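Equipment Review: Pronau Finger Pad Service Kit for Two-Finger Grippers
Prepared by Brisa Ochoa, Equipment Office, Ommont
2026-08-28

The Pronau service kit is sold for the routine care of two-finger linkage grippers. It contains replacement ridged pads, a pivot screw driver, a feeler gauge and a printed inspection card. This office assessed the kit over 2,727 open-and-close cycles, using hand-held grippers assigned to household handling work.

Removal of the old pads was straightforward. The supplied scraper lifted the adhesive cleanly, and each finger was ready for a new pad within three minutes. The instructions call for the pads to be pressed on from the base toward the tip, and staff who followed that order had no trouble with alignment. Staff who began at the tip found that the ridges did not line up across the gap and had to start again.

The driver fits the pivot screws closely and did not mark the heads. The inspection card asks the user to check each pivot for play, then view the fingers slightly open against a plain item to confirm that they run parallel. Chopsticks and spoons are suggested for the grip check that follows, and we found them a demanding choice.

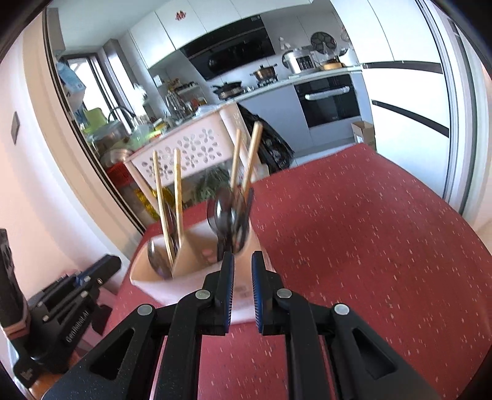 Gripper with ridged, blue-edged pads, fingers slightly open, at a utensil caddy holding chopsticks and spoons.

Wear was acceptable. The first pad showed a lifted corner at 718 cycles and was pressed back into place without further difficulty. No pad was lost during the assessment. The ridges held thin handles well, although polished spoon handles turned in the grip more often than wood did.

Two shortcomings should be noted. The feeler gauge is stamped in very small figures that are hard to read under ordinary room lighting. The card also gives no tightening value for the pivot screws, and users must look it up in the separate Pronau manual. The Barajas kit, reviewed in January, prints this value on the lid.

Rating: 3 out of 5. The kit is approved for purchase by all Ommont sites. Sites that already hold the Grurnness driver set may order the pads alone.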